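From: Booker Ostrowski
To: stavusia-list
Date: 10/31/22
Subject: Re: Stisomance reissue, anyone got one yet?

Latrice Villanueva wrote:
> Has anybody's copy of the Katine reissue turned up? The shop says the
> vinyl is delayed again and I'm wondering whether to cancel and just get
> the CD. Also is it the original mix or the one Lyle did? The sticker
> doesn't say.

Hi Latrice, hi all,

Mine came! I ordered straight from the label the morning it went up, so I think I just got in early (they only pressed 200, and a fair few of those went to shops). Don't cancel if you can stand the wait — the sleeve is a proper gatefold this time and the lyrics are finally big enough to read without a torch.

It's Lyle Mbeki's mix. The drums are way further forward than on the old CD, which I know some of you will grumble about, but the bass has colour in it now and you can hear what Tavion Thibodeaux is doing under the second solo in "Manurung". I've had that song for 19 years and never noticed he drops out for a whole bar before the slow riff. The vocals are a bit drier than I'm used to. Still getting my head around that.

There are 2 extra tracks at the end of side D, both rehearsal tapes from before Sherif Lamrani joined, so it's the old singer and he's pretty rough. One's an early go at "Stisomance" with a completely different chorus, and I reckon it's my favourite thing on the whole set. The other one is mostly feedback and somebody yelling about a lead.
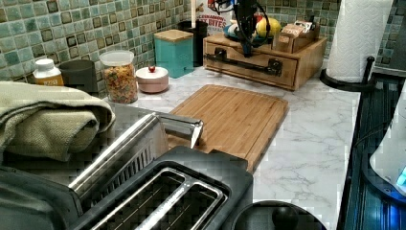 Is the live side from the first pressing still on there?

It's been left off the vinyl, but the download code gets you all of it, including the long version of the closer.

Side C has a bit of crackle on my copy near the start. Could be my needle, so if anyone else has theirs I'd love to know if yours does the same. And if the band do play in December like Sherif's been hinting, I'm happy to drive and I've got room for three.

Cheers,
Booker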